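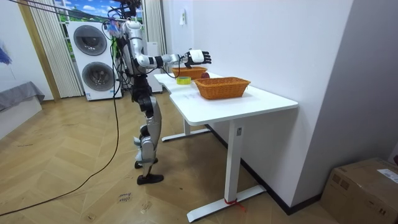
Fig. 1. Right arm out over the desk, two wicker baskets.

Project Skundex, build report 2

Goal
Sort fruit from office stuff, one basket each. Build done in the Mudgway shared workshop, control code on top of Paltix. Budget 1,000, spent nearly all of it on the hand and cabels.

Method
Labels handwritten, "fruits" for the fruit basket. Only the right arm used for picking. Approach from the side, thumb low, then close.
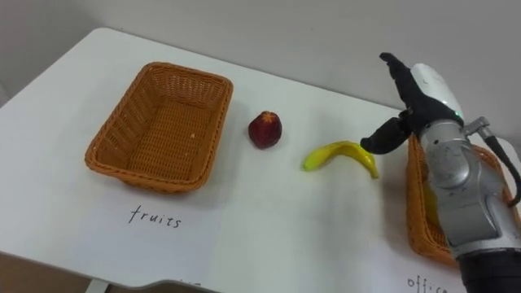
Thumb offset was the main headache. Set it at 19 mm in October, too high for the banana, fine for round things. Changed it twice. Still not happy with it.

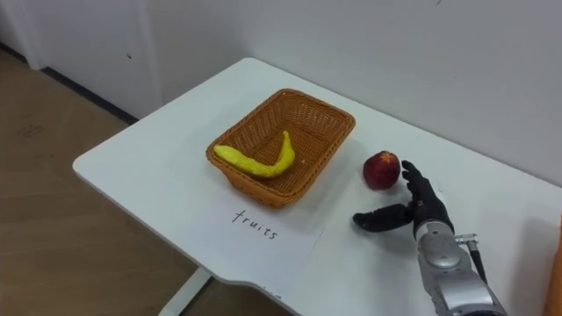 To do
Retune grip force for round fruit. Shorten the wrist cable. Log every run, we forgot alot of them. Target is 95 percent before the final demo.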